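Gusberg Linen Room Moves Folding to Open Tables
11/24/19

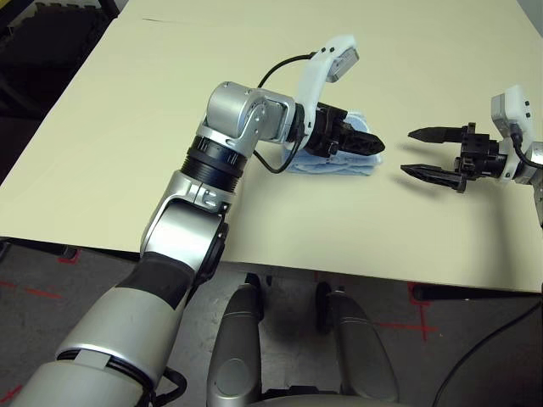 The linen room at the Gusberg guesthouse has changed how it folds small cloths, according to operations lead Henrik Kramer. Light blue cloths are now folded flat on a cream-colored tabletop and stacked by size. Until May they were folded over a rail and sorted later on shelves.

The new method uses 2 folds for a small cloth. The first brings the short edges together. The second is made across the first, with the closed edge facing the front of the table. Cloths with crumpled edges are opened, smoothed by hand from the center outward and folded again. Finished cloths are tied in bundles of 10.

Stock on the most recent inventory stood at 2,026 cloths, all sizes included. Cloths that no longer lie square after folding are set aside for cleaning use.

Ostap Onyshchenko, who wrote the folding sheet, said the main source of uneven stacks was the second fold. "If the corners are off by a finger's width on the first fold, the second one doubles it," he said. The sheet has been revised to show the corner position at each step.

The same procedure will be used at the Lakberg site after a trial of 14 days. Bath towels and bed linen are not covered by the change.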